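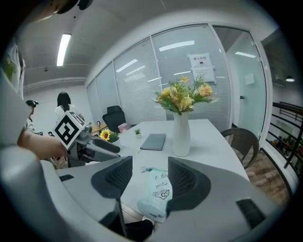 Isabelle Melnyk
Fiction contributor

The new superintendent of Granlow Field was supposed to start at eight, and at eight-forty she was still outside the gate because the badge office had her down as a man.

"It says Kári Riis, male," said the airman at the window.

"I'm Iveta Paulík," she said. "Riis is the one who left."

He looked at the screen again. He was very young and had cut himself shaving. Behind her a fuel truck was waiting to get in, and the driver had turned off his engine.

"He hasn't left in here," the airman said.

She called the number she had been given, and in a while Anežka Polák came down from the operations building in a pickup with a yellow light on the roof and signed for her. Anežka had run the airfield desk for 11 years under three superintendents. She drove with both hands on the wheel and talked about the runway.

"It's the joints at the east end," she said. "Mistlow was supposed to reseal them in February. They got as far as the second taxiway and ran out of sealant, or money. Kári was handling it."

"Is there a file?"

"There's a drawer."

The ceremony was at ten, in Hangar 2. Forty chairs had been set up and most of them were taken by contractor people from Sirnex, who sat together and kept their coats on. The colonel spoke about continuity. He said Granlow had 787 people working inside the fence and that every one of them depended on the concrete, the lights and the snow plows, whether they knew it or not. Then he shook Iveta's hand and held it until the photographer had finished.

She had written a page of remarks and read half of it. She said she had come from a civilian airport where she worked nights, and that she was looking forward to seeing the sun. People laughed a little. There was a sheet cake with an aircraft on it in blue icing, a type the base had not flown in years.

Kári Riis was not there. She had thought he might be. She asked the colonel, and the colonel said Kári was a private man and had some leave to use up.

After lunch she opened the drawer. It held the Mistlow contract, a tire gauge, a box of staples, and a green notebook that went back to his first week. He had walked the runway every month and written down what he found. Panel 161 came up on nearly every page. Corner crack, north side. Corner crack, longer. Patched. Patch lifting. Told them again. Under the last entry he had drawn the panel with a ruler and marked the crack in red pencil, with no note at all.

She took the notebook out to the truck. Anežka was on the phone with the tower, so Musyoka Mussa from the paving crew drove her. The tower gave them 15 minutes between departures. It was windy at the east end and the grass lay flat.

"You want 161," Musyoka said before she had told him.

He stopped and they got out. The patch was gone. Where it had been there was a hole as big as a dinner plate, swept clean, with an orange cone standing beside it on the shoulder.

"Who put the cone out?" she asked.

"He did. Last day. He came out here in his good shoes."

"Did he write it up?"

"He called it in. Old man Lukáč took the call, over at contracts. You'd have to ask him what he did with it."

Iveta knelt and put her hand in the hole. Loose grit came up under her fingers. The radio in the truck said something and Musyoka leaned in to answer.

"Tower wants us off in four minutes," he said.

"Tell them we're closing it."

"The taxiway?"

"The runway."

He held the radio against his chest and looked at her. Down at the far end a transport had begun to move out from the ramp — slowly, with its lights on.

"They had you in front of a cake three hours ago," he said.

"I know. Tell them."

He told them. The tower asked him to repeat it and then asked on whose authority. He passed her the radio. She gave her name, and when they said they had no one by that name, she spelled it.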